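Elogio de la mano que enseña

Llevo varios meses yendo por las tardes al taller de Braltura y sigo saliendo de allí con la misma sensación de haber visto algo importante hecho con cosas muy corrientes. Ordenadores de sobremesa viejos, de los que acaban en un pasillo con una pegatina de inventario, abiertos de costado sobre una mesa. Un brazo con su pinza. Y una persona que le enseña al brazo cómo se trabaja ahí dentro.

Me interesa lo de enseñar, y quiero defenderlo, porque a menudo se habla de la demostración humana como si fuera una fase un poco vergonzosa de la robótica, un andamio que se retirará en cuanto los modelos sean lo bastante listos. Yo creo que es lo mejor que le ha pasado al oficio en mucho tiempo.

Cuando empecé a programar brazos industriales, en Wilar, una tarea se escribía. Uno anotaba posiciones, velocidades, fuerzas máximas, y si la pieza llegaba girada dos grados había que volver a empezar. Éramos buenos en eso, y todavía le tengo cariño. Pero había trabajos que ni siquiera intentábamos, y el desmontaje de equipos usados encabezaba la lista. ¿Cómo se escribe un programa para algo que cada fabricante dobló, atornilló y cableó a su manera?
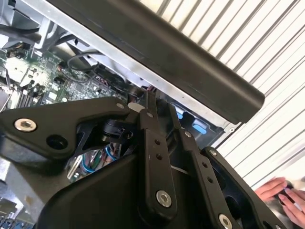 Desmontar bien es un saber de los dedos. Hilkka Heinonen, que pasó años reparando equipos en Harkari antes de ponerse a enseñar a robots, me lo explicó sin palabras el primer día: me dio un ordenador y esperó a que me atascara. Me atasqué enseguida, claro. Tiraba de donde no era, apoyaba la mano en la placa, perseguía el tornillo equivocado. En una caja así los fabricantes han dejado pistas para quien sabe leerlas, como esas dos lengüetas azul claro que asoman una encima de otra en la zona de las bahías de disco y que destacan entre tanto negro y tanta chapa. Un técnico con experiencia va hacia el color casi sin pensarlo. Luego está lo que ninguna pista indica: por dónde entrar cuando hay un manojo de cables rojos y negros en medio del camino, cuánto se puede empujar un cable antes de que el conector se queje, en qué momento conviene retirarse y volver por otro lado.

Todo eso cabe en una demostración. Y cabe sin que quien la hace tenga que saber contarlo, que es lo que a mí me entusiasma. Hilkka no sabría redactar un manual de lo que hace (lo ha intentado, tengo las páginas, son malísimas), pero se lo puede mostrar a la máquina una y otra vez, con variaciones, con titubeos, con correcciones a medio camino. ¡Las correcciones son oro! Un movimiento perfecto enseña un camino; uno que se desvía y se endereza enseña además cómo volver.

En el taller se discute mucho sobre la manera de hacerlo. Están los partidarios de guiar la pinza directamente con las manos, que dicen que así se nota el peso y el roce, y están los del mando a distancia, que prefieren que el maestro tenga las mismas limitaciones que el alumno: la misma pinza torpe, la misma vista estrecha. Yo cambio de bando cada dos semanas. Con la mano se enseña más deprisa y con más gusto. Con el mando se cuelan menos trucos que el robot no podrá repetir, y uno aprende una humildad considerable intentando meter unos eslabones rígidos por un hueco pensado para dedos blandos.
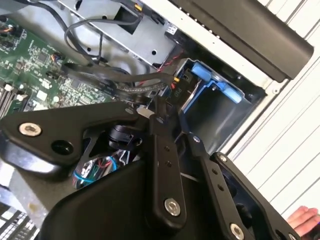 La pinza dentro de la caja, con la bahía y sus lengüetas azules a la derecha.

Tenemos guardadas 3517 demostraciones. Dicho así suena a almacén, y hay quien nos lo reprocha: tanta repetición, tanta tarde, para que una máquina aprenda lo que un aprendiz pilla en una semana. Es verdad que el aprendiz es más rápido. Pero el aprendiz llega sabiendo qué es un cable, qué es empujar, qué pasa cuando algo se cae. El robot parte de mucho más atrás, y me parece admirable que el camino para acortar esa distancia sea tan parecido al de cualquier taller de los de antes: ponerse al lado de alguien que sabe y mirar.

Tampoco quiero vender milagros. En la última prueba antes de septiembre preparamos siete cajas que el sistema no conocía, y en dos de ellas se quedó parado delante de la bahía, sin decidirse. Ruotsalainen, que es como llamamos a la segunda versión del programa de control, resultó más prudente que la primera y también más lenta. Pasamos una tarde entera mirando las grabaciones de esas dos cajas y discutiendo si faltaban ejemplos o si los que teníamos se parecían demasiado entre sí. Sospecho lo segundo. Cuando enseña siempre la misma persona, con las mismas manías, el robot hereda las manías.

Por eso pido que se cuide más a quienes demuestran. En demasiados proyectos son gente anónima, pagada por horas, a la que se le entrega un mando y una lista. Se les debería preguntar qué cajas faltan, qué gestos no quedan recogidos, cuándo una grabación no vale aunque haya acabado bien. Hilkka descarta demostraciones que a mí me parecen estupendas y, cuando le pido explicaciones, vuelve a abrir la caja y me hace fijarme en un cable que yo había pasado por alto. Casi siempre tiene razón.

Y pido otra cosa a los que programamos: que nos sentemos nosotros también a enseñar. Una hora, aunque salga fatal. A mí me cambió la forma de escribir código, porque dejé de pensar en trayectorias y empecé a pensar en intenciones. Mañana a las cuatro me toca otra vez el mando, con una caja que todavía no he abierto, y tengo unas ganas enormes.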